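# Finding the commit that broke things with git bisect

If you've ever come back to a project after a few weeks away and found that something which used to work just doesn't anymore, you'll know the sinking feeling. I had it with Dallo, our little log reader, where the date filter had gone wrong somewhere in the last 576 commits (yes, we commit a lot!). Reading them all was out of the question, so I made a cup of tea and reached for `git bisect`.

The idea is lovely and simple. You give Git one commit where things were fine and one where they weren't, and it keeps jumping to the middle until it lands on the culprit.

## Before you start

Commit or stash whatever you have lying around, and find a good commit. I usually try an old release tag first. For us that was the December one.

## Running it by hand

```
git bisect start
git bisect bad
git bisect good v2-december
```

Git checks out a commit partway between. Build it, try the thing that's broken, and then type one of these:

```
git bisect good
git bisect bad
```

Keep going. If you hit a commit that won't build at all, don't guess! Type `git bisect skip` and Git will pick a neighbor for you.

## Letting a script do it

Once you're comfortable, write a small script that exits with 0 when all is well and 1 when it isn't, then hand it over:

```
git bisect run ./check-dates.sh
```

Keep the script outside the repository, or at least untracked, so it doesn't vanish when Git moves to an older commit. Mine took more than 60 seconds per step, mostly building, and I was happy to let it. 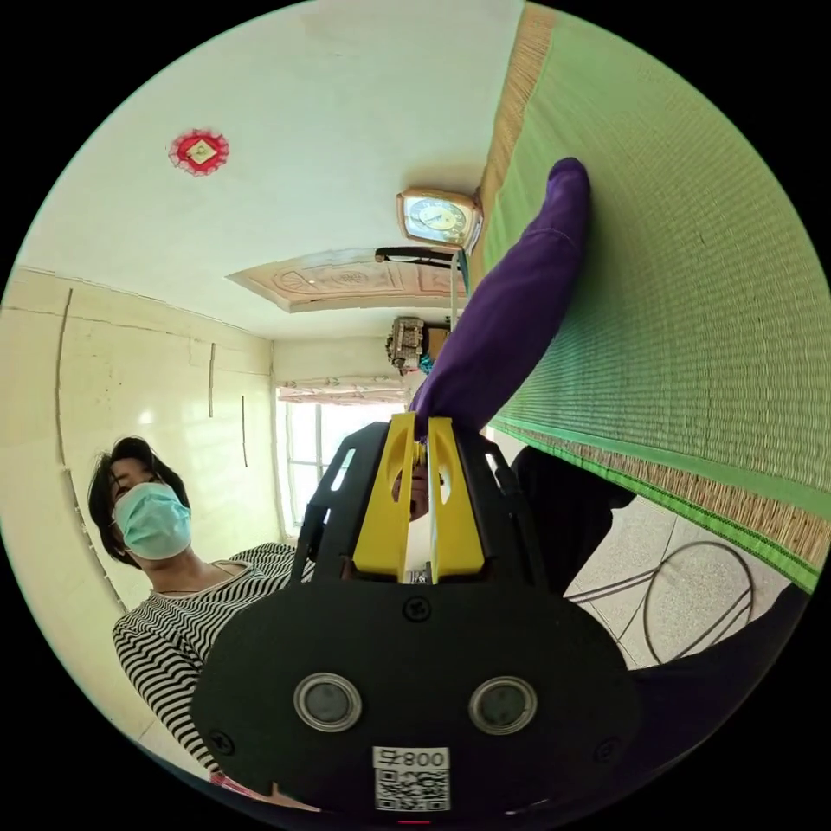
*Gripper 008, with its QR sticker*

## Tidying up

When Git prints the first bad commit, copy the hash somewhere safe, then go back to where you were:

```
git bisect reset
```

Look at the change with `git show` and the hash. Ours was a two-line edit to the time zone handling, which looked perfectly innocent.

If you marked a step wrong along the way (I did, at step 8), save `git bisect log` to a file, delete the bad line, and feed it back with `git bisect replay`.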